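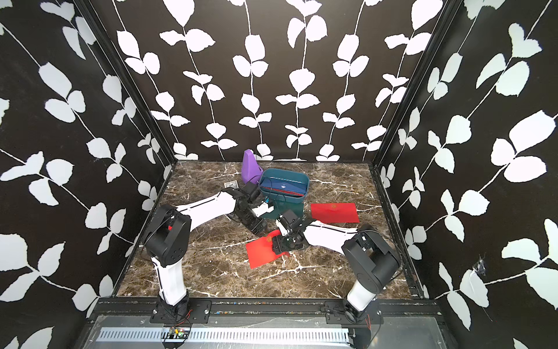
Red envelopes, and where they end up

Every January our house fills with red envelopes, and every January I say we will deal with them properly this time. I have been saying it since we lived over the shop on Tamayo Road. My mother-in-law sends them, the neighbours send them, and the year Jhair Huaranga worked upstairs he handed them out to people he had only met in the lift. They are too nice to throw away and too small to be much use for anything else.

What follows is this year's attempt, such as it is. The gallery has one picture so far, the one at the top. The rest are still with Nidia Ticona, who has promised them by the end of the month and hasn't said which month.

1. Red on brown, with basket

Two envelopes out on the marbled floor, both with a small gold emblem near the top. One lies flat and rectangular and behaves itself. The other has gone askew in front of the basket with a corner curling up, and I know which of the two I take after.

The teal basket is meant for sorting. At this point it holds something dark navy with a red edge and a little white logo, and no envelopes that I can make out. This is very much how sorting goes with us. You put a container down for one thing and another thing gets in first.

A word on the wallpaper, as people have asked. White vines and leaves on black, three walls of it, and the leaves are a different size and slant depending which way you face. Satish Panicker chose it from the Helberg sample book and defended it for a whole evening. I have come round. Red looks very well against it, and so does teal, though there's a frayed patch low down on the right-hand wall that I would like seen to before anyone picks at it.

The brown floor was my choice. Dark marble pattern, white and tan veins, forgiving of crumbs.

Still to come from Nidia

2. The finished box. Yolanda Yupanqui has labelled it in her best handwriting, by sender and then by year, with a section at the back called Unknown. It is the fullest section.

3. The paper lanterns. Walter Alvarado cut 48 envelopes into strips and got one and a half lanterns out of them. He blames the scissors.

4. The drawer before we started. I asked for this one to be left out and was outvoted.

Notes

The lifetime total, according to Yolanda's notebook, is 3,032. Last January it stood at 2,901, and she would like it known that she checks her subtraction.

If you are keeping yours, keep them flat and out of the sun. If you have spares, please don't send them to us.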